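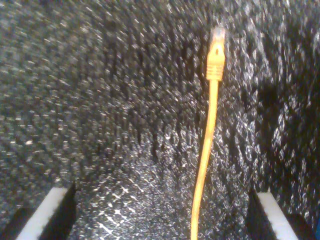 Zeman 3: notes from the cable bench

Zeman is the planning and control stack behind our patch-cable task. Version 3 replaces the fixed approach path with a short-horizon planner, Jatine, which re-solves 49 times a second from the wrist view. The gallery covers work on the January branch.

Approach. Jatine treats the rack rails as hard limits and hanging cables as soft ones. Brushing a cable carries a cost; touching a rail aborts the move.
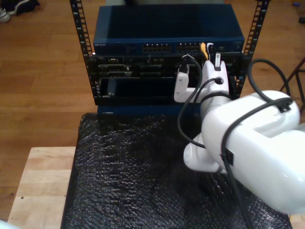

Port poses come from Greder, our perception module. It fits the front panel as a plane first, then searches for openings along it. Glints on the metal contacts upset the old edge detector, so edges now count for less than depth.

Insertion. Once the plug is near the panel, position control hands over to compliance. The switch is triggered by contact force held for two control cycles. 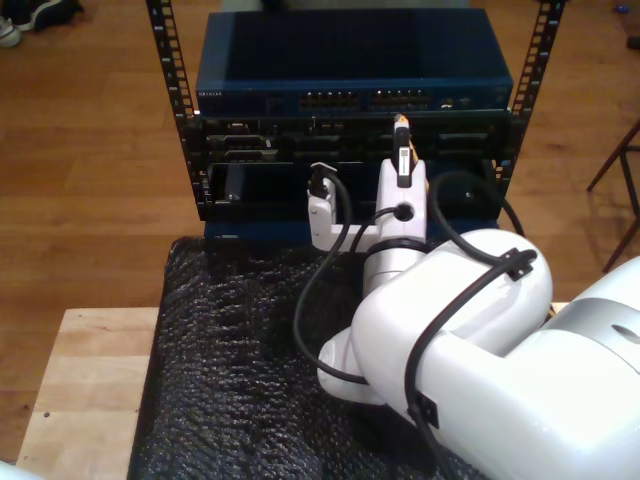
Halvard asked whether two cycles is long enough, as a cable dragging on the wrist could pass the same test. It could, and the threshold is now set per axis.

Retreat and logging. Sostar records joint states, planner cost and camera timestamps to one file, and replays them against a new build. The regression set holds 3,000 segments.

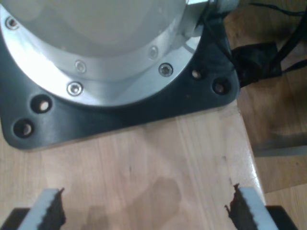

Arm base and open fingers over the tabletop.

Base calibration is stored with each Sostar log.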